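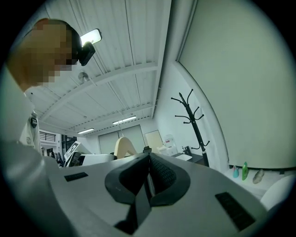 Section 4: Fitting and adjusting a head-worn lamp

4.1 Before first use

Charge the Doditz lamp for 105 minutes with the cable supplied. The charging light turns green when the battery is full.

CAUTION: Do not look directly into the light panel. Do not wear the lamp while it is charging.

4.2 Fitting the headband

1. Loosen the rear strap fully and place the band level across the forehead.
2. Tighten the strap until the lamp stays in place when the head is lowered.
3. Tilt the panel to the angle needed. It moves in 22 steps and holds its position at each.
4. Press the side button once for low light, twice for full light.

Note: At full light the lamp runs for two hours. It dims 30 seconds before switching off — finish any close work at this point.

4.3 Cleaning

1. Switch off and allow to cool.
2. Wipe the panel with a soft, damp cloth. Solvents will cloud the cover.
3. Remove the forehead pad and wash it by hand. Dry it flat before refitting.

Replacement pads are ordered from Bandbridge under the lamp's serial number. Pads from the older Choo lamp do not fit.

Text revised 26th August by Graça Prata. Strap fitting steps checked by Adanech Ayele.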